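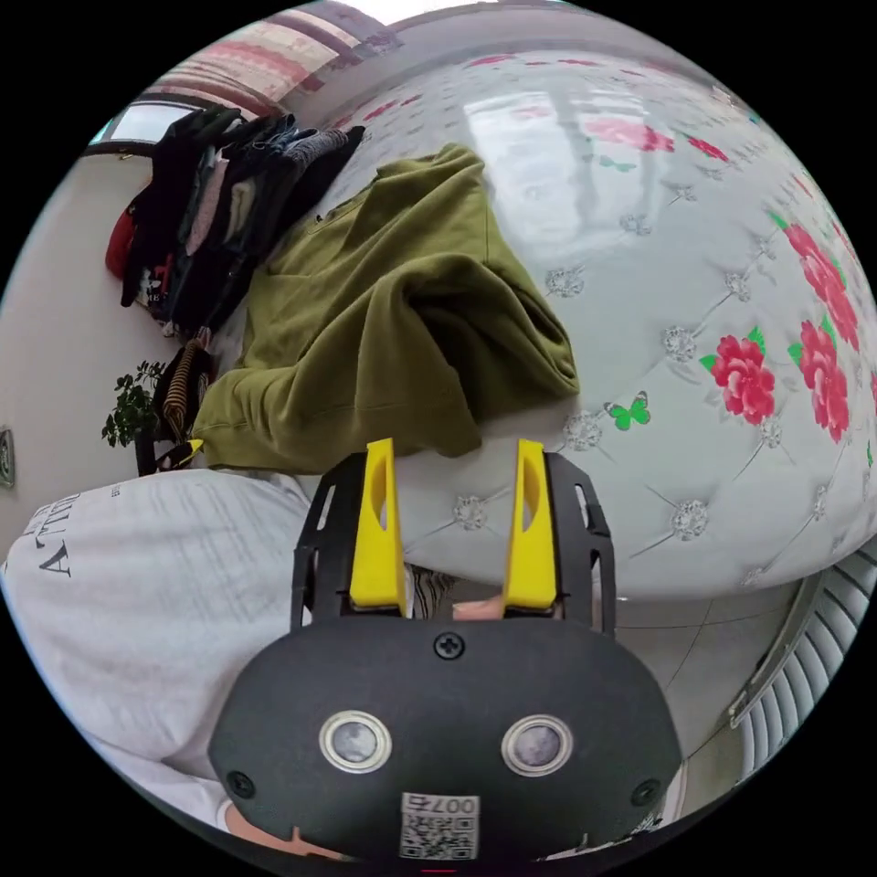
Yasuo Yokoyama says people come in expecting to see a robot fold a shirt, and that for the first hour he lets them go on expecting it. The robot was in the next room on Wednesday, and it was not switched on until after lunch. The morning went to bedding, clothes and a pair of yellow fingers.

Yokoyama runs the home tasks group at Nandora, which opened its doors in November to suppliers, two care home managers, a few students and this reporter. The group works from a rented house on the edge of Osden, a short drive from the company's main building.

"You can't do this in a lab," he said. "We tried. We had a table and a stack of new T-shirts, all the same size. The arm got very good at new T-shirts on a table."

The method Nandora uses is simple to explain. A person holds a gripper in the hand and does a chore with it, picking up clothes, turning them, laying them flat. A camera on the tool records each attempt. The recordings are then used to train the arm, which carries the same kind of fingers.

"The person is slower with the tool than with bare hands," Yokoyama said. "A lot slower at first. I tell new people to give it a week before they get annoyed."

Riku Onishi has been doing it for longer than that. He gave most of the morning's demonstration and took questions while he worked. Asked what was hardest, he said sleeves.

"A sleeve goes where it wants," Onishi said. "You pick up a sweatshirt by the shoulder and the sleeve is underneath, or it's inside out. With your hand you feel it. With this you have to look."

Quilted bedspreads are a problem of their own, he said. The fingers can catch a fold of the cover along with the garment, and then both come up together. A shiny cover also throws light back at the camera when the window is behind it. Onishi's group leaves the curtains open anyway.

"People have windows," he said. "If we only record with the curtains shut, then it only works with the curtains shut."

A good day is 120 recordings, according to Onishi. Of those, almost 10 get thrown out, usually for a dropped garment or a hand that wandered in front of the lens. Dropped garments used to be thrown out every time. The group now keeps the ones where the person picks the item up again and carries on, so that the arm has something to learn from when it drops one itself.

One of the care home managers wanted to know whether the arm could sort clean clothes from dirty ones. Yokoyama told her no, and said he did not expect it to any time soon. She asked about name tags sewn into collars. He said that was closer, and wrote it down.

Another visitor, from the parts supplier Takagi, had more interest in the fingers than in the laundry. Nandora changes them when the gripping faces wear smooth. Yokoyama said the current shape was the third version, and that the first two were too stiff for knitwear.

After lunch the group moved next door, where the arm stood beside a second bed. Nandora calls the system Porano. Onishi put down a towel, a pair of pants and a long-sleeved shirt in a heap and stepped back behind the tape on the floor.

Porano took the towel on its first try and folded it in half, then in half again. It needed 3 tries to get hold of the pants. It lifted the shirt by the cuff, stopped, lowered it, and lifted it by the cuff again. Onishi pressed the stop button after a couple of minutes of this.

"Sleeves," he said.

Yokoyama did not seem bothered. He said the shirt works more often than it fails when it is lying by itself, and that heaps are what the group will spend the winter on. He would not give a date for a product or talk about price.

"We have one customer who lets us come into the building and record," he said. "They have real closets, real beds, old radiators in the way. I would take ten more like that before I took another engineer."

The house in Osden will be open to visitors again in the spring. Places are booked through Nandora's front desk, and guests are asked to bring a piece of clothing from home that they don't mind having dropped on the floor.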